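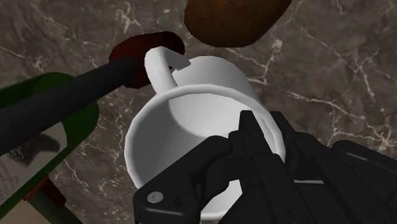 Chapter 5
Grasping Before You Have a Robot

Pick up a mug. Try it four or five different ways: by the handle, around the belly, pinched at the rim with your thumb on the outside and a finger on the inside. Every one of those grasps works for you, and you chose among them without a thought. A robot has to get that choice from somewhere, and in this chapter we will build the part of the program that makes it.

The rim grasp is the one we will spend the most time with, and it's a lovely problem. The wall of a mug is thin, so a two-finger gripper doesn't have to open very wide. One finger goes inside, the other stays outside, and the wall is clamped between them. The trouble is getting there. The inside finger has to enter the opening without hitting the far wall, and the rest of the hand has to stay clear of whatever else is on the counter – a bottle, say, or the end of a long rod lying close to the handle. A grasp that is perfect for a mug on its own may be impossible for the same mug in a crowd.

In Chapter 4 you learned to describe where an object is and which way it is turned. We will lean on that heavily. If the idea of a pose still feels slippery, go back and work through the last two problems there before you read on.

Why simulate?

Our method, which we call Grotley after the first kitchen we modeled, learns from grasps attempted in simulation. The reasons are practical. A simulated mug can be put back exactly where it was. Its surface can be as slippery as we like. We can ask for the true contact force at any instant and get a number, where a real gripper gives us a noisy guess. And we can scatter objects over a countertop all night long!

There is a price, and you will meet it in Section 5.4. Simulated contact is a model of real contact, and the model is at its weakest where we need it most, at the small patches where finger meets wall. A policy can learn to depend on friction that a real glazed rim doesn't have. Much of the fun in this field lies in finding out which lessons survive the move to hardware.

The experiment we will follow

The running case is a study built with the Gumine simulator. The task sounds simple: grasp the mug, lift it clear, and hold it. Each trial starts from a new arrangement of clutter, and the test set holds 419 of them. We compare 2 ways of choosing a grasp. The first scores candidate grasps on the mug's shape alone. The second scores the same candidates but also checks the path of the hand through the clutter.

Before you turn the page, write down which one you expect to do better at rim grasps, and by how much. Keep the note. Students who try this often guess the winner and miss badly on the margin, and the size of that miss is a good guide to which section deserves a second reading.

What you will need

A working copy of Gumine, the Grellero object set, and your pose code from Chapter 4. A real mug on your desk helps more than you might expect.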